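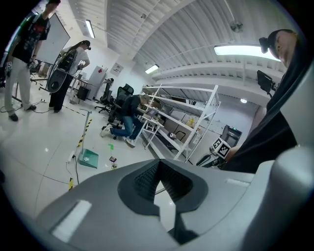
The problem is a buzz and a flicker in old enamel pendant lights, bought from Mikness and already rewired when they came to us. They are four factory pendants marked Cordier on the inside of the cast top, gray outside and white inside. The flicker is only present when the lights are dimmed. At full power they are steady and I have no complaint about the light. In a bright industrial room with a screen on a mount, a small flicker is easy to miss with the eyes, but the screen can make it more noticeable, because the reflection of the lamp moves on the dark glass. So please do not close this ticket only because the light looks calm when one looks up at it.

Status: Open
Category: Vintage lighting, rewired
Product: Cordier enamel pendants, with Rolten LED bulbs and Tultadix rotary dimmer

What I have already checked before writing

The bulbs are Rolten, dimmable type, 17 watts and 2,000 lumens each. The word "dimmable" is printed on the base of every bulb, I looked at all of them. The dimmer is the Tultadix one which was recommended on the order page. The cord is black braided fabric, and it has a ground wire which goes to the metal gallery. I did not open the lampholders, as I was not sure if this changes the guarantee.

The buzz comes from two places. One part is in the wall, from the dimmer. The other part is in one pendant only, and it is more like a thin rattle than a buzz. When I put my hand on the outside of the shade, the rattle stops. When I take the hand away, it comes back.

Reply from Mikness support

Thank you for the clear report. Please turn off the power at the breaker and let the bulbs cool completely. Then look at the pendant that rattles. The shade is held to the gallery with small screws, and on these old lights the enamel is never the same thickness all the way around the neck. Please turn the screws by hand until they touch, and then only a little more. Too much pressure will chip the enamel, and a chip at the neck will rust later.

Can you also tell us how many of the pendants are connected to this dimmer, and not only how many you bought?

My answer

Only two are on the dimmer. The other pair is on a normal switch in the next part of the room and has no problem. I had not thought that this was important, I am sorry that it was not in the first message.

The screws are done. One of them was quite loose – I could turn it with two fingers. I tightened it as you wrote and the rattle is gone. The buzz in the wall is the same as before.

Reply from Mikness support

This explains the rest. Your dimmer needs at least 50 watts on the line to work correctly. It was designed in the time of filament bulbs, when one bulb was often enough to reach this. Your two LED bulbs together are below the minimum, so the dimmer loses its rhythm at the low end and the bulbs flicker with it. It is not a fault of the rewiring.

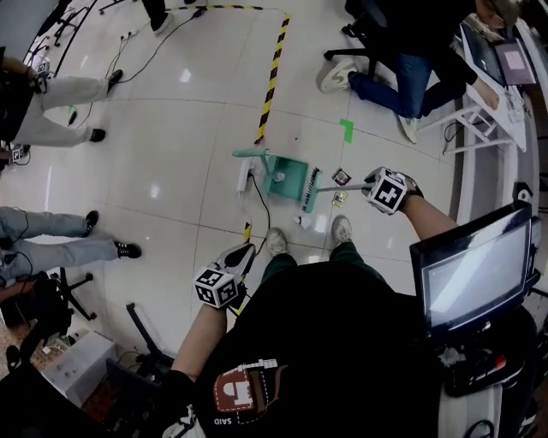 Can I solve it with brighter bulbs in the same pendants?

We advise against this. The maximum for the lampholder is on the paper label inside the gallery, and a brighter LED also sends more heat into a closed metal top. It is better to change the dimmer for an LED model, or to connect all four pendants to the one you have.

My answer

I prefer to put all four on the same dimmer, as the second pair would also be nice to dim in the evening. The electrician came on Sunday and connected them. With all the lights on, the flicker has disappeared from the middle of the dial to the top. At the lowest position there is still a little movement, and a very soft sound from the wall plate.

Reply from Mikness support

There is an adjustment for the low end on the Tultadix dimmer. It is under the cover plate, a small white screw beside the shaft. Please ask your electrician to set it, with the power off while the cover is removed. It should be raised a little at a time until the lights are calm at the lowest position. You will lose the very dark end of the dial, but the LED bulbs do not give a pleasant light there in any case.

Last entry from me

The low end is set. The lights are steady on the whole dial, and I checked again on the dark screen, where I saw the flicker best before. The sound in the wall can be heard only with the ear close to the plate, and I accept this.

One request for the order page: please write the minimum load next to the dimmer. It is printed in the leaflet, but the leaflet comes in the box, and by then the dimmer is already bought. You can change the status to solved.

Status: Solved
Parts sent: None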